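Vundham Robotics Lab, Course Handout
Unit 2: Picking Up a Plate by the Rim

Read this before your group's bench slot on Wed 30 September. Slots are 46 minutes long, including setup, and groups work in the order posted on the lab door.

1. Setting the start position

Place one plate on the table with clear space on all sides. Write down the start position in your group log, then run the homing routine from the Dekel script. Keep your hands off the table once the routine is running.
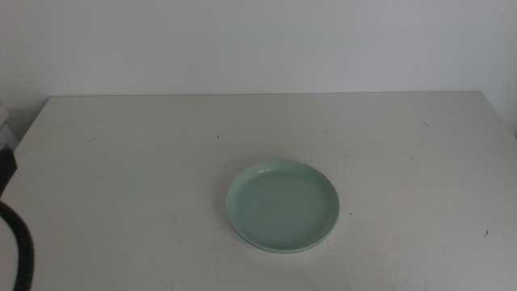
Your log should have one line per attempt: start position, approach angle, result. If you change the angle between attempts, start a new block in the log so the runs don't get mixed together. Groups that used the Jõgi template in April can keep using it.

2. Lining up on the rim

The gripper has to come down with one finger outside the rim and one finger inside it. Bring it in slowly and pause before closing. Check the wrist camera view at this point. The rim should run through the gap between the fingertips. If a fingertip is over the rim itself, back off and correct sideways before going any lower.

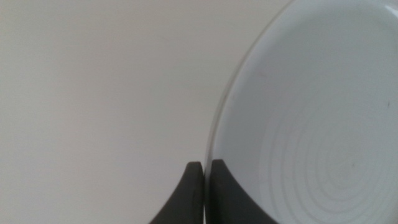 3. What to turn in

Hand in the log and a one-page note on your failed attempts. For each failure, say whether the problem was in the approach, the closing or the lift. The assignment is worth 59 points. Upload both files to the Pukcombe folder under your group number.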